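Tips for a small robot arm at the kitchen sink

I am building a small arm for our kitchen in my free hours, and I write down here what I learned for people who want to try the same at home. My neighbor Garnet Thibodeau lends me his bench and drill press in the evenings. The arm is called Mustau, after nothing in particular.

Begin with the reach. Before you cut any tube, hold a stick of the planned length at the place of the shoulder and move it to every corner of the counter. My first forearm was too long and could not fold between the faucet and the wall. The second one I cut 30 mm shorter and it folds well.

Shiny things are the hardest. A dark polished faucet shows the room in itself, and the software sees lines where no lines are. Turn off the lamp over the sink and use light from the side. If you have a roller blind, close it halfway. I also lowered the exposure by hand and locked it, so the picture does not change when the arm moves closer.

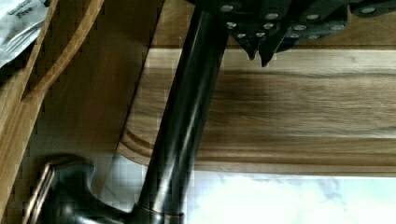
At the sink: faucet column, cutting board behind it and the knife handles at the top.

Teach the faucet first and everything else later. I marked it in the program as a zone where the arm may never enter, with a margin of 26 mm on all sides. Do the same for knives. Do not let the arm practice on them, also not for fun. I keep them as a forbidden zone with a bigger margin, and the speed goes down before the gripper comes near.

White marble is a problem of another kind. It becomes too bright and its pale veins are lost. Put a matte cloth on the part where you want to pick things up. A gray one is better than a white one. A wooden board is easier, the grain gives the software something to hold on to.

Cables: run them along the back of the arm and leave a loop at each joint. Turn the joint the full 90 degrees in both directions by hand before you fix the ties. I did not do it and pulled out a connector in the first week.

Water and electricity should stay far apart. My power supply hangs on the wall away from the sink, and the outlet has ground fault protection. Please ask an electrician if you are not sure about yours. For the wrist I sewed a sleeve from an old rain jacket. Take it off after work so the motor can cool.

Screws become loose from the small vibrations. Put a drop of medium thread locker on each metal screw, but keep it away from plastic parts, it can make them crack. I check the shoulder screws every February and also when I hear a new noise.

Keep a notebook with the position of the base. When I moved it to clean the counter I lost a whole evening of calibration. Now there are two strips of tape under the base and I write the date of every change on them.

Next I want to try softer finger pads. Garnet has a piece of silicone baking mat which he does not need anymore, and I will cut the first pair from it.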